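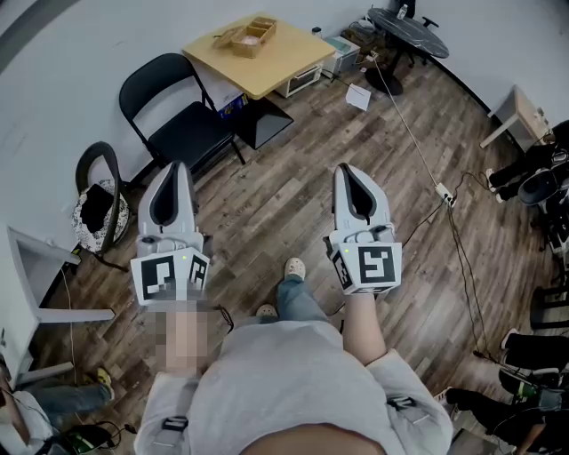
Medina, April

Chapter 3
The Table by the Wall

In the first two chapters we have looked at whole rooms: where the light enters, where the doors open, and which way people walk. In this chapter we come to a smaller unit, and the rest of the course will use it often. We call it a corner, although it does not need to stand in a real corner. A corner is a piece of furniture with a top surface, a seat which can be brought to it, and the objects that live on it, beside it and under it.

The corner at the head of this chapter is a modest one. It has a square table of light yellow wood with rounded corners, a black folding chair, and a wood-plank floor. On the table there is a woven basket with compartments. A flatter woven piece leans against the side of the basket, and a box has found its place under the table. Most students have something similar at home and have never considered it as a subject of study.

3.1 The top

The top of a table attracts objects. In the Kilora exercises, which you will find at the end of the book, students are asked to leave a table alone for one week and then to write down what has arrived on it. The usual answers are keys, post, a cup, a charger and a piece of clothing. All of these are things that a person had in the hand when passing.

A basket changes this behaviour, because it gives the hand a target. A basket with divided compartments changes it more, but it also asks more of the household. Each compartment needs a purpose which everyone can remember without a label. If the purpose is forgotten, the compartments fill with mixed small things and the dividers only make it harder to clean out the crumbs.

For this reason we advise you to begin with a basket that is nearly empty. Put in one kind of thing and use it so for some days. Then add the second kind. In our example the basket holds a small whitish item, and such a basket is a good state from which to start.

A note on shape. A rectangular basket sits well on a square table when its sides run parallel to the edges. Leave a free strip at the front, wide enough for an open book. When the basket stands in the middle of the top, the free surface is divided into narrow pieces and none of them is of use for writing or eating.

3.2 The space below

Under a table there are two kinds of space: the space for the knees and the space for storage. Where a table has four thin legs, the two are often confused. A table on a broad central base, as here, decides part of the question by itself, for the base takes the middle and the sides remain.

A box pushed under one side is acceptable if it can be pulled out with one hand. Test this with the box full. A box of paper 30 cm long may already be too heavy for an older person to drag, and it can scratch a plank floor. Felt pads or a thin mat will help. Do not stack a second box on the first, even when the height permits it. The lower box will not be opened again before the next move of house.

3.3 The seat

The folding chair is considered a temporary chair, but in small homes it is frequently the permanent one. Its advantages are known. Its weakness is that it is seldom folded. Before you recommend a folding chair to a client, ask where it will stand when closed, and go to look at that place.

When the chair is open, turn the seat a little away from the table if people pass often. It is then easier to sit down without lifting the chair. The backrest may come near the wall, but it should not rub on it. Measure the passage in front of the corner also. In the Tevara flats, which we study in Chapter 5, the passage is 42 cm at the narrowest point, and the residents walk through it sideways.

3.4 The floor in front

Keep clear the floor where a person stands to use the corner. Footwear matters here more than beginners think. Someone in clogs needs a flat and open piece of floor, and the edge of a rug is an obstacle to them. Walk up to the table yourself, with both arms forward as if you were carrying a tray, and notice what your feet meet.

Before you read further

Choose one corner in your own home. Draw it from above, on squared paper, with the chair in its usual position. Write next to each object how often it is used. Keep the drawing, as you will need it in section 3.6, where we calculate the cost of a new arrangement with a budget of almost 400.

Reader comments

My knee space is completely taken by a printer. Will 3.6 say something on printers?

We used this chapter in our evening class. The exercise with the tray was good, the squared paper less so.

In the older edition the passage was measured to the chair back and not to the seat. Please make clear which one is meant.

Search this book Enter a word or section Go

Related chapters
Chapter 2: Doors and the Way People Walk
Chapter 4: Shelves Above Eye Level
Chapter 5: The Tevara Flats
Appendix: The Kilora Exercises
Sindinex Table of Common Furniture Sizes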